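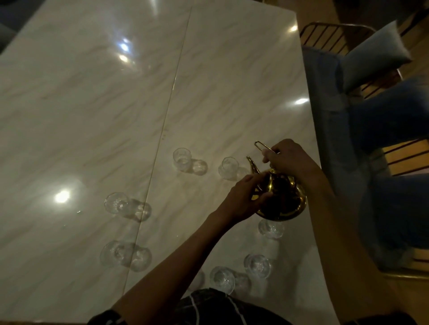

Brown marks along the seam of a marble table - how do I clean them?

Posted by Homa Pakzad in Kitchen and Dining

We have a white marble table made of two slabs, and I serve tea on it most afternoons in small glasses. There are faint brownish smudges along the seam. I think it's tea, but I can't be sure. The rest of the top wipes clean with a damp cloth. The table cost 560 dollars secondhand and I don't want to ruin the polish. I've read vinegar works on tea stains. Is that safe here? Also, does a metal teapot scratch marble?

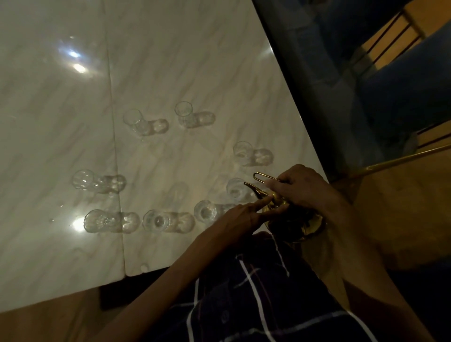
Jarmo Nieminen
Do not use vinegar or lemon. Acid eats into marble and leaves dull spots, and those have to be polished out. Start with warm water and a drop of dish soap on a soft toothbrush, working along the seam, then dry it right away. If the marks stay, mix baking soda and water to a thick paste, lay it over them, cover with plastic wrap and leave it overnight. Wipe it off with a damp cloth. Mine took 2 rounds. Try a hidden spot first.

As for the teapot, lift it when you move it. The base can scratch if there's grit under it.

Dzintra Rätsep
I just use a tray.

Hilkka Kokkonen
Agree with Jarmo on the vinegar. Check the filler in the seam too - old filler goes brown by itself and no paste will fix that. A stone shop can scrape it out and refill it. I paid 114 for mine in March, sealing included.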